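# Visit report: liquid handling cell, Caveck training lab

Filed 4/9/20. Visit made in February.

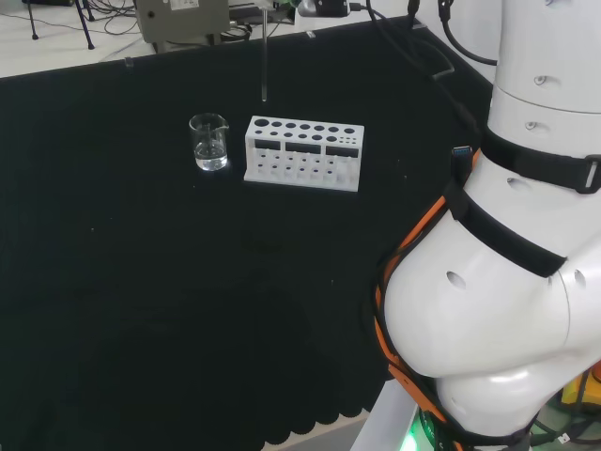
## Purpose

Revon is drafting a site rule for small robot arms used on open benches, outside any fixed enclosure. Caveck has run such a bench under its own written procedure for two years. I went to read the procedure, compare it with daily practice, and bring back clauses worth copying. My host was Lieselotte Ostermann, who wrote most of the text.

## Bench layout

The procedure allows only the items named on the task card to be on the work surface. The card for that session named a beaker and one tube rack. Both stood on a black cloth, the glass beaker to the left of the white rack, with a short gap between them. The beaker was about one-third full of clear liquid, and the rack held no tubes.

Caveck requires bare cloth between the labware and the arm. The distance is fixed per card, and the operator checks it before power is applied. I think this is the best clause in the document.

The cloth itself has a section. It must be dark and matte, held down at the far edge, and replaced when stained. Creases are tolerated. I would ask for more clips than the one I noted near the left side. The hem also hangs below the table edge, and our draft should say how far it may do so.

## Cables

Clause 8 covers cables. Anything running along the arm is to be strapped to it above and below the elbow, with enough slack for full travel. The arm had two black straps, with an orange cable and thinner black wires following its contour.

Behind the table the standard drops. Several cables loop across the far edge of the cloth, and more lie in a tangle on the floor between a tripod and a gray instrument. The procedure says nothing about floor cables. Ostermann agreed it is a gap and has a revision open with Zikau, who supply the bench furniture. Ours should cover the floor from the first issue.

## Liquids

Only water may be used until a card has logged 1000 cycles without a spill. The card I saw stood at 104. Glass is allowed, but no vessel may be filled past half. After a spill the operator cuts power first and wipes second — the order is printed in bold.

## Stops and sign-off

- Stop button within reach of the seated operator, tested each morning.
- No hands over the cloth while the arm is powered.
- Rack changes by the operator only, with the arm parked.
- Two signatures to change a card; Kourkoulas audits the signed cards every 4 months.

The indicator light on the arm is not accepted as proof of a safe state. A faint green light was showing near the base, and the procedure treats that as information only.

## Open points

1. Reset of the cycle count after a rack change: Caveck does not reset it. I would.
2. Minimum floor clearance behind the table.
3. Copy of the audit form, requested from Kourkoulas, not yet received.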